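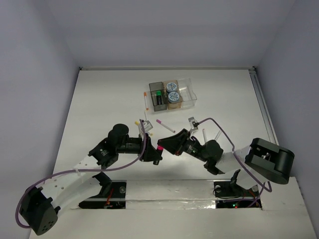
Divico's open afternoon in Ciltport had been sold to us as a look at a laboratory assistant that learns. I went in July with low hopes and a notebook, and came home with the notebook fairly full.

The firm rents the upper floor of the old Navaratnam building. There were 14 of us on the visit, mostly from hospital labs and small testing firms, and we were given coffee and a talk before being let near anything. The talk was too long. It had a slide saying that robots will soon learn "the way children do", which got a cough from the back.

The work itself is plainer than that, and more interesting. Two arms share a white table with a little tray of compartments, a green-capped tube and a few sticks with coloured tips. A person guides the arms through a job, the movements are recorded along with the camera pictures, and the recording goes into a pile. When the pile is big enough, a model is trained on it and has a go alone. Revathi Murthy, showing us round, gave the going rate as 30 usable recordings in a morning. She wanted 200 before training on a new job.

I asked what "usable" meant. A run with a dropped item is thrown out if the operator gives up, and kept if the operator picks the item up again. That seems sensible, but the choice is left to whoever is sitting there, and the two operators I spoke to drew the line in different places. Hòa Đàm keeps nearly everything. Anwara Debnath bins anything she would be ashamed of. Both sets go into the same pile, and I couldn't get a clear answer on whether anyone had compared them.

Nor did I like how little the background changes. Plain walls, even light, the same few things in nearly the same spots. My own bench at Prerkmont has a window, a radiator and other people's pens on it. 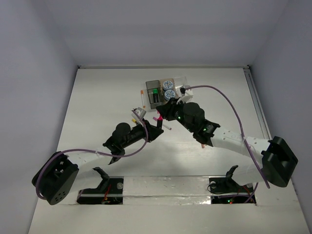
Jamila Jayasinghe thought I was being unfair about this, and told me so on the stairs: you start with a tidy table, she said, or you never find out which part of the job is going wrong. I take the point. I would still like to see the untidy table on a timetable, and there wasn't one in the handout.

We were not shown the trained model running. It was "between versions", and the questions were cut short at four for the next group. Divico says there will be another afternoon in the autumn. I have put my name down, on the understanding that I can bring my own pens.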